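Notes de l'intervenante — Lurdes Mota
Rencontre interprofessionnelle de la boulangerie artisanale, 21/05/2023
Emballage de vente : obligations, coûts et pratiques en magasin

Diapositive 1. Ouverture
Remercier les organisateurs et la maison Carvalho pour la mise à disposition de la salle. Rappeler que l'exposé porte sur l'emballage remis au client au comptoir ; les caisses de livraison et le conditionnement des farines relèvent de l'intervention de Martim Veloso, cet après-midi.

Diapositive 2. Périmètre de l'enquête
119 établissements ont répondu au questionnaire adressé en March — corriger à l'oral : mars. Les réponses proviennent de boulangeries indépendantes et de pâtisseries disposant d'un point de vente unique. Les terminaux de cuisson ont été écartés. Préciser que les réponses sont déclaratives et n'ont pas fait l'objet d'un contrôle sur place.

Diapositive 3. Aptitude au contact alimentaire
Insister sur la déclaration de conformité. Le fournisseur doit la remettre et l'exploitant doit pouvoir la présenter. Plusieurs répondants confondent encore cette pièce avec la fiche technique commerciale. Lire l'extrait distribué en séance, sans le commenter ligne à ligne. Les encres et les colles entrent dans l'évaluation au même titre que le papier.

Diapositive 4. Achats et stockage
Les commandes se font le plus souvent par lots de 3000 ou de 4000 sacs. Le lot supérieur abaisse le prix unitaire mais immobilise de la place dans des réserves souvent exiguës. Citer le cas de la pâtisserie Tiltetti, qui a dû écarter 725 sacs entreposés contre un mur humide. M. Guerreiro a donné son accord pour que l'exemple soit mentionné.

Diapositive 5. Choix des formats
Trois questions à soumettre à la salle : le sac est-il adapté au produit le plus vendu ? Le pliage du rabat suffit-il à la fermeture ? Le décor imprimé est-il encore à jour ?

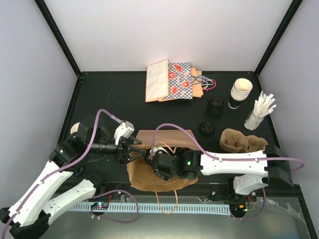 S'agissant du décor, rappeler que toute allégation environnementale doit pouvoir être justifiée. Les mentions vagues sont à proscrire. Aníbal Morais tient à disposition une liste de formulations admises.

Diapositive 6. Recommandations
Désigner dans chaque magasin une personne chargée du suivi des pièces fournisseurs. Prévoir une rotation des stocks, le lot le plus ancien étant placé devant. Marquer une pause avant les questions.

En cas de question sur les tarifs de Jatlow ou de Vodix, renvoyer vers Eduardo Vilela : la fédération ne se prononce pas sur les offres commerciales.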